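Skorora Student Robotics Project
Progress report to the Lunde Fund, first project year
June 2023

Prepared by the project lead, Skorora Student Robotics Project

Background

The Lunde Fund agreed to support a two-year after-school project in which high school students learn to program a robot arm, first in simulation and later on hardware. The project is run at Skorora with students from two schools. It started in November. This report covers the work from the start of the project through the end of the school year and sets out what we plan to do with the second year of funding.

The application named four pieces of work for the first year: set up the computer lab, teach an introductory course, have the students build a set of simulated household tasks, and collect demonstrations of those tasks. The first two are finished. The third is finished except for one task. The fourth is behind schedule, for reasons given below.

Lab setup

The computers arrived later than planned and two of them had to go back. We used the wait to teach the first part of the course on paper and on the older machines already in the room. The simulation ran slowly on those machines, and students could only work with a single arm and a plain table. Once the new computers were installed we moved everyone over within a week.

The simulation software is free, so the software line in the budget was mostly unspent. With the Fund's agreement we moved that money to controllers. Students first drove the simulated arm with a keyboard, and most of them found it very hard to turn the gripper and move it forward at the same time. The controllers made a large difference. We would budget for them from the start if we were doing this again.

Network storage was a problem for most of the winter. Recordings were saved on whichever computer the student happened to be using, and some were overwritten. We lost a batch of drawer recordings this way. All recordings now go to a shared drive at the end of each session, and a student checks the list against the sign-in sheet.

Introductory course

The course covers coordinates and rotation, how the joints of an arm work together, how a gripper closes on an object, and basic Python. We planned it for ten sessions and it took 13. The rotation unit took the extra time. Students who had not yet had trigonometry could follow the examples but could not change them, so we wrote two additional worksheets and spent more time moving a cardboard model of the wrist by hand.

By the end of the course each student had written a short script that moves the gripper to a given point above the table, lowers it and closes it. Attendance was steady through the winter and dropped in spring when outdoor sports began. A few students left the project at that point. Others joined from the spring coding class and were given a shorter version of the course. The late group needed more help with the controllers and less with the code.

Student tasks

Students worked in small teams. Each team picked a household job, built it in the simulator and wrote the rules that decide whether an attempt counts as a success. The finished tasks are opening a drawer, putting a cup on a shelf, stacking bowls and picking up a kitchen knife by its handle. The unfinished one is folding a cloth. Soft objects are difficult to simulate well, and the team has decided to start over with a simpler version.

The success rules turned out to be the most useful part of the exercise. In the first version of the drawer task, an attempt passed if the drawer was open at the end, and one student found that bumping the table would do it. The team had to write down what they meant by opening a drawer, which took them most of two sessions. Every team has since had its rules tested by another team before any recordings are kept.

The kitchen knife task took the longest of the four. The team wanted the gripper to close on the handle and stay clear of the blade. They had trouble with the width of the grip, with the angle of approach and with the contact settings in the simulator. With the settings too low, the handle slid through the fingers. With the settings too high, the knife would jump off the table as the gripper touched it. They ended up keeping a log of every setting they tried, and the log is now used by the other teams as a guide.

All teams record from a camera placed at the wrist of the simulated arm as well as from a fixed camera. Students learned to drive mostly from the wrist view. It gives a good sense of whether the fingers are lined up with an object but very little sense of where the arm is in the room, and several students had to get used to switching between the two.

Demonstrations collected

The target in the application was 3,000 usable recordings by the end of the first year. We have made 2,551 recordings. Of these, 1,122 have been checked and accepted. A further 1,068 are waiting to be checked. The rest were rejected, mostly because the recording began late, the object fell off the table, or the attempt did not meet the team's own success rule.

We are therefore short of the target even if everything now waiting is accepted. The main cause is the slow start with the computers. The second cause is that checking takes longer than we estimated. Each recording is watched by two students, and they have to agree. When we wrote the application we assumed one student could check recordings at double speed. In practice the mistakes that matter are small and happen near the moment of contact, and they are easy to miss at that speed.

We considered dropping the second check and decided against it. Where two students disagreed, the discussion was usually worth the time, and it led to clearer rules in three of the tasks. We would like to keep the second check and lower the number of recordings asked for in the second year.

Use of the recordings

In late spring we began training small models on the accepted recordings. The drawer task was used first. The trained model opens the drawer in the simulator in a little over half of its attempts when the drawer is in its usual place, and does poorly when the drawer is moved. Students have proposed recording more attempts with the drawer in different positions, and that work is scheduled for the fall.

The knife recordings have not been used for training yet. Wrist camera views from the simulator follow. 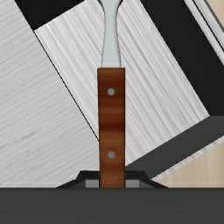
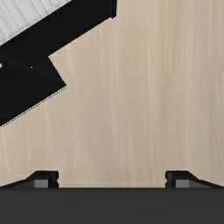 The next step for this task is a common format for the recordings. Teams named their files in different ways and stored the gripper position in different units, and one team recorded at half the rate of the others. A pair of students has written a script that converts all of it to one layout. It works for the drawer and bowl tasks. The cup and knife tasks still need changes, and we expect those to be done early in the fall.

Public events

The students showed their work at the Traltlow school fair in the spring. Visitors could sit down and try the bowl stacking task with a controller. The line was long for most of the afternoon, and we should have brought a second computer. Several parents asked about places for younger students. We do not have staff time for a middle school group at present, but we have kept a list of names.

A team of four also entered the simulation division of the Trilla Challenge, a regional student competition. They placed in the middle of the group. The judges' comments were positive about the written documentation and less so about the speed of the arm. The team plans to enter again and has asked for more practice time before the event.

Budget

Spending is within the approved total. Computers came in slightly over the estimate because of return shipping. Software was under, with the difference moved to controllers as described. Staff hours were over in the winter and under in the spring. The travel line was used only for the competition, and we ask to carry the remainder into the second year. The hardware line has not been touched. A full statement has been sent separately.

Problems and risks

Staffing is the main concern. One of the two instructors is available for fewer hours in the coming year. We are looking for a college student to cover the checking sessions, which need supervision but not much technical knowledge.

The second concern is the room. The lab is shared with an evening class, and all equipment has to be packed away at the end of each session. That is manageable with computers. It will be harder with a physical arm, which needs to be bolted down and kept in the same position. We have asked for a lockable room on the ground floor and expect an answer before the fall term.

Plans for the second year

We plan to finish checking the waiting recordings during the summer sessions, complete the file conversion and rebuild the cloth task. In the fall the teams will record more varied versions of the drawer and cup tasks. Purchase of the physical arm depends on the room. If the room is confirmed we will order it at the start of the term and begin with the bowls. Students will use a plastic practice knife for any knife work on hardware, and an instructor will be at the stop button whenever the arm is powered.

We ask the Fund to approve the travel carryover and the lower recording target before the fall term begins. A revised schedule is attached to the financial statement.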